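Right, thread on the bimanual bagging task, as a few of you asked what I've been doing with my evenings since June. Two arms, one shopping bag, some drinks cans. All in sim for now. (1/n)

**2/** The planner is called Wumbei. It decides which arm gets which can and when each one is allowed over the bag. Sounds easy! It's a traffic problem really, two big lads trying to use the same doorway.

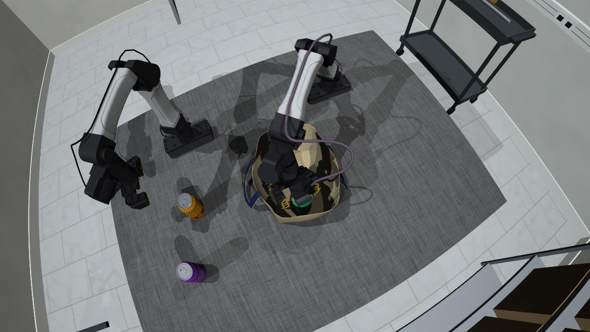
**Fermín Ulloa**

**3/** My first version just put a lock on the bag. One arm goes in, the other waits outside until it's clear. Very safe, very slow, and it looks like someone queuing for the loo. I ran 500 episodes of it overnight and the waiting arm spent most of its life waiting.

**4/** So now the lock covers a volume above the bag opening, and it shrinks as the wrist comes back up. The second arm can start its approach early as long as its swept path stays out of that volume. Abena Fiadzo suggested this ages ago and I ignored her, sorry Abena.

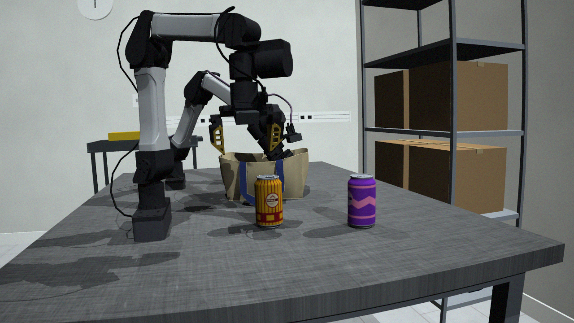 *Both arms at the paper bag, two cans still on the table.*

**5/** Cables are the bit I'm least happy with. Wumbei treats each link as a fat capsule and pads it by 3 cm, and I'm pretending that takes care of the cable as well. On wide elbow swings it probably doesn't. If anyone has a cheap cable model that runs at 30 Hz next to everything else, please shout!

**6/** Grasp choice is much nicer now. I used to score grasps on the can alone, then the planner would pick a lovely one that couldn't get past the bag handles.

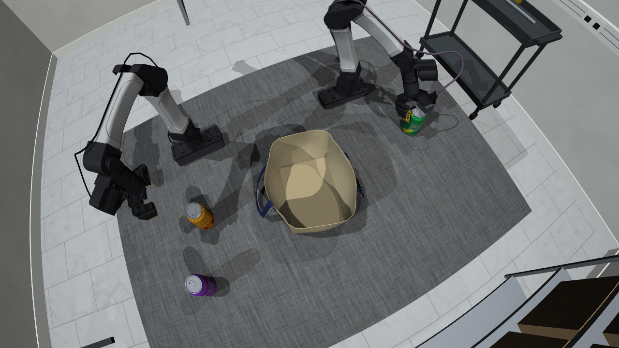

It scores pick and drop together now, so a slightly rubbish grasp with a clean way in beats a perfect one with nowhere to go. Costs me 19 ms more per can and I'll happily pay it.

**7/** Next headache is cans lying down. The pose estimator (Durnis, still on the old weights) was trained nearly all on upright ones, so it gives me a confident answer with the long axis pointing at the ceiling. Brilliant, thanks.
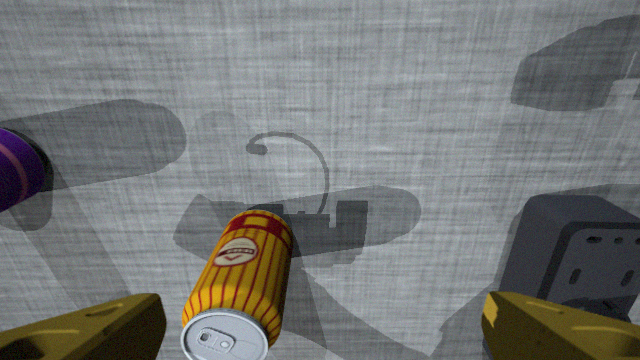 *Wrist-level view: yellow can on its side between the fingers.*

**8/** Current fix is a bit grubby: if the fitted height disagrees with the depth, throw the pose away and refit with the can flat. Abena wants to retrain properly. She's right, but the grubby one took me an afternoon.

**9/** Code's going up on the Skarkerham repo once I've pulled my hard-coded paths out of the config. Replies open if you've done two-arm scheduling and want to tell me I've reinvented something from a textbook.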